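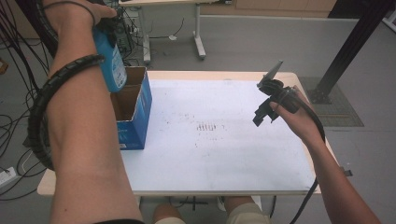
Bottle first, box second: packing up at the white table.

I have a soft spot for any table that has stopped trying to look nice. The white one at Ladbridge, where I spent a Wednesday in July packing bottles into boxes, has smudges all over it and a pale wooden edge I kept resting my wrists on. I loved it right away!

Packing sounds like nothing, I know. You open the flaps, you hold the bottle by the neck, you lower it in. But do it for a whole morning and you start having opinions (mine: blue cardboard is far more cheerful than brown, and whoever prints boxes should take note). By the time I'd done 39 I was humming. By 70 I wanted lunch, and a chair with a back.

Meinrad Rainer runs the packing room, and his one rule is that the box stays on your left. I asked what happens if you're left-handed. "Then you learn," he said, and went off to find more tape. 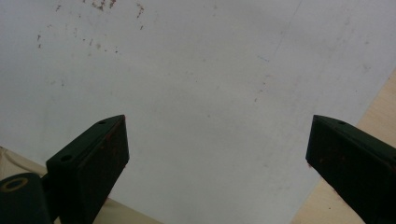
Burgi Imhof
Contributing writer, home and workshop

What I really wanted to talk about, though, is the stains. Little reddish-brown specks, thick in one patch and then thinning out to almost nothing, like somebody flicked a brush. Rust? Paint? Meinrad votes for paint. I tried dish soap on a patch at home that looks a lot like it, then baking soda, then a paste my neighbor swears by, and I've still got my patch. He doesn't bother with his. A white top is going to get marked, he says, and he'd sooner spend the four minutes on a coffee.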